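Brosden 12-Liter Bin Liners, Roll of 30: Review
Mar 31, 2019

The Brosden liner is a thin translucent bag sold for small office and bathroom bins. Each roll holds 30 bags, joined by a perforated seam. I bought mine from Hostasano and have used them since last May, alongside the Skiker equivalent.

Fit
The stated capacity is 12 liters. On a straight-sided round bin the bag reaches the floor of the bin and leaves enough length for a full fold over the rim. On a tapered square bin the fold is shorter at the corners and tends to creep inward as weight is added. A rubber band fixes this. The Skiker bag is slightly narrower and grips better, but it is harder to seat without trapping air underneath. 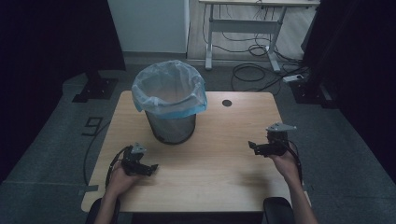
Strength
Film thickness is not printed on the packaging. I loaded one bag with 895 grams of dry rice and hung it from a hook overnight. The bottom seam held. The film stretched near the hook but did not split. With 500 grams there was no visible stretching. Sharp items are a different matter – staples and broken pencil leads go straight through, as they do with most bags of this grade.

Leakage
The base uses a star seal. Two bags out of the first roll dripped when filled with water, both at the center of the seal. For paper waste this is irrelevant. For coffee grounds, use a heavier bag such as the Atallah kitchen liner.

Dispensing
The perforations tear cleanly if the roll is held flat. Pulled at an angle, the tear runs into the next bag. Opening the mouth takes some rubbing between the fingers, more so in dry weather. There is no drawstring.

Rating: 4 out of 5 for dry waste, 2 out of 5 for wet.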